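How to Clean a White Tabletop That Everyone Has Been Drawing On

I bought a white table in May, having been told by Hatem El Khatib that white tables are a bad idea. Hatem has a brown table and has never had to write a page like this one. Mine gets used for sketching, lunch, gluing and sketching again, and by the end of a week it looks like the back of a restroom door.

What follows works on a matte white top, the kind with a painted or laminate surface. If yours is glass you can skip most of it and go enjoy your afternoon. If yours is bare wood, stop, because step three will hurt it.

What you need

Two microfiber cloths, one of which you are willing to lose
A bowl of warm water
Dish soap
Rubbing alcohol
Baking soda
A melamine sponge, kept out of reach until the end
A lamp you can move

Step 1. Clear the table

All the way. Shoving everything to one end and cleaning the other end is how I did it for most of a year, and I ended up with a table that had a visible border crossing. Put the mugs in the sink, the paper in a box and the box on the floor.

Markers get their own treatment. Check that every cap clicks, then take them to another room. A marker left on the table will be picked up by somebody within the hour, usually to make a list of things to do, usually with the paper sitting a little crooked.

Step 2. Soap first

Put a small squirt of dish soap in the warm water, wring the cloth out hard and wipe in long strokes from one side to the other. Circles feel more industrious but they spread the gray around. Rinse the cloth when it starts to look like your conscience, then go over everything again with plain water.

Dry the table with the second cloth. Matte surfaces keep every streak you give them, and air drying gives them plenty.
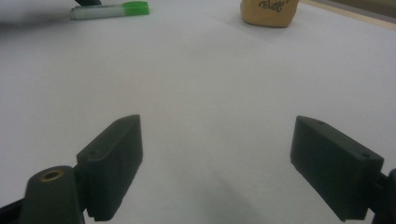
Now bring the lamp down low, close to the level of the tabletop, and look across the surface from the short side. Overhead light is very forgiving and will tell you you're done. A low lamp will show you the pale purple ghost of a floor plan from two months ago, plus a ring from a cup you would swear you put on a coaster.

Step 3. Marker

Dry-erase marker mostly leaves with the soap. Permanent marker needs the alcohol. Dampen a corner of the cloth you are willing to lose, lay it on the mark and count to ten. Then wipe once, toward yourself, fold to a clean bit of cloth and wipe again. Scrubbing back and forth turns a thin black line into a wide gray one.

Try the alcohol on the underside edge before you go near the middle. Some painted tops go tacky. Open a window, and keep it away from the stove and any candles.

Old marker sometimes comes up if you draw over it with fresh dry-erase and wipe both off together. Eglė Sakalauskas showed me this and I assumed it was a prank. It worked on four marks out of five, and the fifth is now under the fruit bowl.

Step 4. Rings, tea and the general yellowing

Mix baking soda with just enough water to make a paste, dab it on the ring and leave it for five minutes. Wipe it off with a damp cloth, very lightly. You will be finding white dust in the table's edges until at least the next meal.

Step 5. The melamine sponge, if you must

It's extremely fine sandpaper with good publicity. On a matte top it will lift nearly anything, and if you lean on it, it will also leave a shiny patch that catches the light forever. Wet it, use the weight of your hand and no more, and quit after a few passes.

Step 6. Keeping it that way

Put down a big sheet of scrap paper before anyone uncaps anything. Marker goes through thin paper, so use two. I go over the top with a damp cloth every evening and do the full routine when the lamp shames me into it. Hatem has offered to sell me his brown table for 200 dollars, and I am still thinking about it.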